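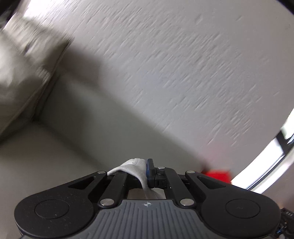
1/ Clothes sort, Firkulbridge

Started on the soft things this morning. White cloth first, the slightly fuzzy sort. It goes in with the dusters.

Lizeth Espinoza

2/ Rules I'm using: if I haven't touched it since July it goes in the Wimlow bag. Anything that needs mending goes on the stairs. I've got until 11, then Eusebio wants the car.

Lizeth Espinoza

3/ Next job is whatever has ended up on the grey upholstery. Red, tan and a black ribbed one, all together. Red is the one I'm looking at first as it runs in the wash and has already cost me 2 pillowcases.
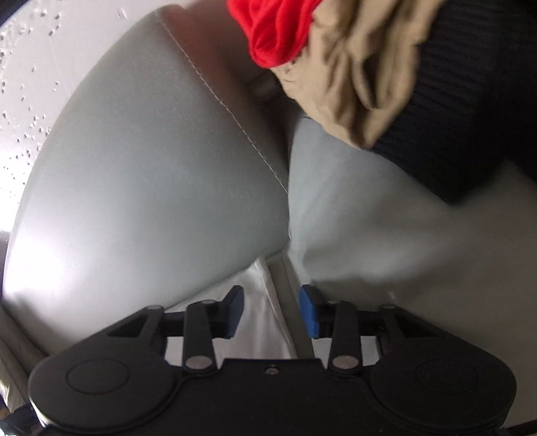

Lizeth Espinoza

4/ Tan one is creased but fine, keeping it. The white satiny stuff lower down gets folded separately so it doesn't snag. While everything's off I'll go along the stitching with a soft brush and wipe the grey down with a barely damp cloth. No spray, it leaves streaks.

Lizeth Espinoza

5/ Does anyone know if the Curnness drop-off still takes odd bits of fabric? Got half a bag so far.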